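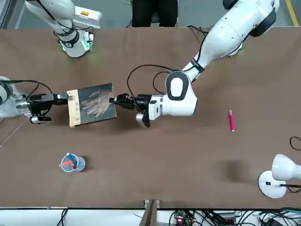

How much of the grant have we spent so far?

We've spent 1000 dollars of the 3000, mostly on desks, lamps and the first load of books.

OK, so on to the news from Hokbridge! When I sent you the last update we had a room key and a pile of boxes, and I was a bit nervous about it all. The Raso study room is now open four afternoons a week plus Sunday, and people are using it. The desks went in along the long wall in the end, because the window side gets such a glare after lunch that you can't read a page there. I know the plan you approved had them under the windows. Sorry about that, I should have checked the sun before drawing it!

The supplies have taken more of my time than I expected. We started with one big shared tub of pens and everybody hated it (me included). So each desk now gets its own little set: a plastic cup, a few things to write with, a marker for labels and a lamp. The cups are the cheapest thing we bought and I'd buy them again tomorrow. Caps are still a problem. Markers dry out if you look at them wrong, so I've put "cap on, back in the cup" on the closing list.

Books are going well. The shelves can take up to 500 and we aren't there yet, but the art and photography section has filled up faster than any other, and those are the ones people leave out on the desks. I've stopped fighting it. We do one round of re-shelving just before six and that seems to be enough. The spine labels from Vutari came in the wrong size - they cover half the title on a thin book - and the replacements are on the way at no charge to us.

Then there's the wood. You asked in your last note why "curved strips" had its own line in the budget. They're for the front edges of the reading ledges, so a book doesn't slide off into your lap. Vasilakis cut 21 of them for us and they arrived in August, a little later than promised. I like the grain a lot and I'd rather leave them plain with a coat of clear oil than paint them. If you feel strongly about white, which was in the original drawing, please tell me before I open the oil!
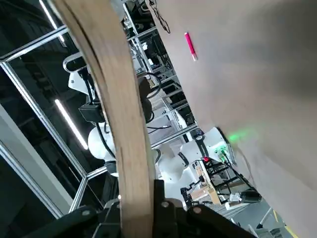

Curved wood strip with the grain showing, and a pink marker lying nearby.

What's left to do: fit the strips, swap the spine labels, and get two more lamps, as the far desks are gloomy by late afternoon. I'd also like to move a little money from "signage" to "supplies" if you're happy with that. We made our own signs and they look fine, and the paper and markers are going quicker than I budgeted for. A quick yes by email is plenty. I'll send the receipts along with the next report.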